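Print this page | E-mail this page
Search Ultau Enter keywords Go

About Ultau Catering Services

Ultau runs the kitchens and dining rooms at the Nirkby and Grelomitz sites and serves 2000 meals on a working day. We employ 30 people in our table and dish rooms. In April the Nirkby dish room began to share its plate handling with robotic grippers, under a programme named Lindqvist.

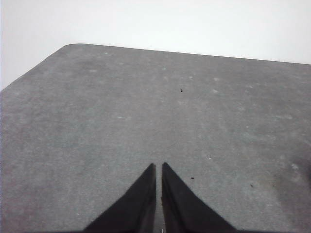 Gripper fingers over a grey work surface, Nirkby.

The programme was agreed with staff before any equipment was ordered. Lifting and stacking had long been the main cause of sore wrists and backs on the late shift. Colleagues who did that work all evening now spend part of each shift supervising the handling station - checking plates, clearing faults and deciding when the line should stop. Eighteen of them have completed the training, which is given in paid hours. Pay grades have not been lowered for any post.
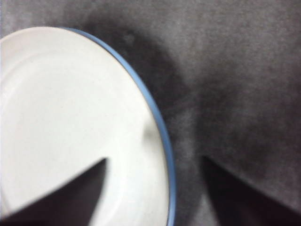
Will dish room staff lose their jobs to the new equipment?
Staff numbers at both sites stay as they are. When a colleague leaves, the post is advertised in the normal way, with training included.

Questions about the programme may be put to the Nirkby office on extension 1227.

Print this page | E-mail this page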